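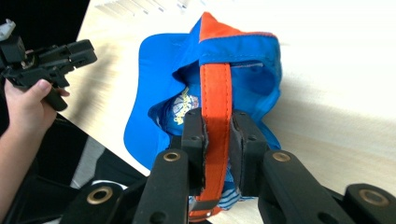
How can compliant pads be kept from peeling off the fingers of a two-finger gripper?

Posted by: Drumholm Shared Workshop

Our workshop has completed a gripper with printed linkage fingers. The pads are dark grey foam, attached with double-sided tape to flat plastic faces. After 322 closing cycles on cotton webbing, the lower edge of one pad had lifted, and the other followed soon afterward. Members wish to reach 1,000 cycles between replacements. We would be grateful for advice on adhesives or on a change to the finger design.

Whitfield Makers' Association

Clean both faces with isopropyl alcohol, sand the plastic lightly, and replace the tape with a thin layer of flexible contact cement. Allow the cement to cure overnight under a clamp before the gripper is used.

The position of the lifted edge is also of interest. Fabric that is pulled downward through a closed gripper loads the pad in peel, and tape is weak in that direction. Our own fingers were revised in March to include a raised lip along the lower edge of each face. The pad sits against the lip, and the adhesive carries much less of the load. The lip should be lower than the pad when the pad is fully compressed; otherwise the plastic will meet before the fabric is held.

If the fingers cannot be reprinted, a narrow strip of plastic may be screwed on in the same position. Please use countersunk screws.

Tirstead Tool Library

We use superglue and have had no trouble with it. Foam is inexpensive, and ours is replaced whenever it looks worn.

Sendance Community Workshop

We would advise some caution regarding superglue. It sets hard, and on our foam it soaked in and left a stiff patch that no longer gripped thin cloth. The pads in question were removed after 211 cycles.

We support the recommendation of a lip. We would add that the closing force should be checked before any part is reprinted. Our motor was set well above what webbing requires, and reducing the current limit lengthened pad life considerably with no change of adhesive. A suitable test is to hold a folded strap and lower the limit in small steps until the strap slips, then raise it by one step. The test should be repeated with each material the gripper is expected to handle, as nylon slips sooner than cotton in our experience.

Drumholm Shared Workshop

We thank all three groups for their replies. The current limit will be tested on Thursday, and a pair of fingers with a lip is being drawn up. Could Whitfield advise on the thickness of foam used with the revised part?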